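7 Nov 2019
Print this page | E-mail this page

3. Content migration and publishing workflow

By Staff Author, Pundar Digital Publishing Group

3.1 Background to the migration

The publishing system examined in this section is Galang, a web content management system used by the technical publications unit at Trornunton. Before the move, the unit kept its manuals, data sheets and training notes in a set of shared folders and a hand-built website. Editors wrote in a word processor, sent the finished file to a layout operator, and then waited for a third person to copy the text into web pages. Corrections made at the web stage often did not make it back to the print master. By the time the study began, the print and web versions of several manuals had drifted far enough apart that readers were quoting different section numbers for the same instruction.

Galang stores text as structured components and assembles them into pages or print documents on request. A component can be a paragraph, a warning, a table, a figure with its caption, or a whole section. Each has its own revision history and its own approval state. An editor who changes a warning used in several manuals changes it in all of them, subject to sign-off for each title.

3.2 Scope of the collection

The migrated collection came to 1,579 source files. Most were word processor documents, with a smaller group of spreadsheets, layout files and PDFs for which the original source had been lost. The PDFs were the slowest to convert. Text could be pulled out of them without much trouble, but reading order was unreliable in anything with columns or side notes, and tables had to be rebuilt by hand.

Files were sorted by title family before conversion. A family was defined as a manual together with its supplements, translations and quick-start sheets. Working by family meant that repeated passages turned up close together and could be merged while the editor still remembered them. An earlier trial at the Desville office had worked strictly by date, newest first, and had left behind a large number of near-identical components that were difficult to find later.

3.3 Component reuse

Reuse was measured as the share of components referenced by more than one published title. We excluded legal notices and contact blocks, as these appear in every title and would inflate the result. Matching was done in two passes. The first looked for exact matches after punctuation and white space had been normalized. The second looked for passages that differed only in a product name or a unit of measure, which were then rewritten with a variable in place of the differing term.

The second pass needed more editorial judgement than we had planned for. Two sentences that differ by a single word may have been written that way on purpose, particularly in safety text. We settled on a rule that no warning or caution could be merged without approval from the owner of each title concerned. This slowed the work but removed most of the disputes. Ordinary procedural text could be merged by one editor, with the change logged and open to reversal for the length of the review period.

Short components proved hard to reuse well. Fragments below sentence length caused problems with agreement and word order once translations were attached, and editors found them tedious to search. The working minimum was set at one full sentence, with an exception for labels and table headings.

3.4 Roles and approval

The system as delivered had 5 user roles. Trornunton reduced these to three: author, editor and publisher. The roles dropped were a separate reviewer role, which overlapped with editor, and a media librarian role, which had no one assigned to it. Site administration is handled by the hosting provider under its own login and falls outside this scheme.

Approval is recorded at component level and again when a title is assembled. The double step was unpopular at first. Authors felt that a component already approved should not need to be looked at a second time. In practice the second check caught a different kind of error — a correct paragraph placed under the wrong heading, or a cross-reference pointing to a section that had been left out of that edition. It was kept.

3.5 Figures and media handling

Media files are held in a separate library and linked to components by reference. Each entry carries a caption, a short alternative text, a rights statement and a source note. Captions are stored apart from the file so that one picture can carry different wording in different titles. Before migration, captions were frequently typed into the picture itself, which made them impossible to translate or search.

On import, the library produces a screen version and a print version from each master. The default screen width was raised during the study after complaints that line drawings were unreadable on larger monitors. Roughly 150 masters turned out to be too small for print at any reasonable size and were flagged for replacement. Rendered pictures gave less trouble than scans, as they could be exported again at the size required. Colour shifts between the screen and print versions were noticeable in pale neutral tones, and a separate conversion profile was set up for them.

Figure numbers are assigned when a title is assembled and are not stored in the library.

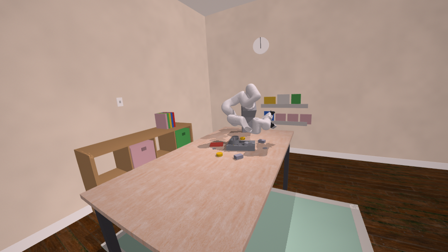 Figure 2. Simulated robot arm with black gripper at the far end of a long table (rendered).

Last updated: December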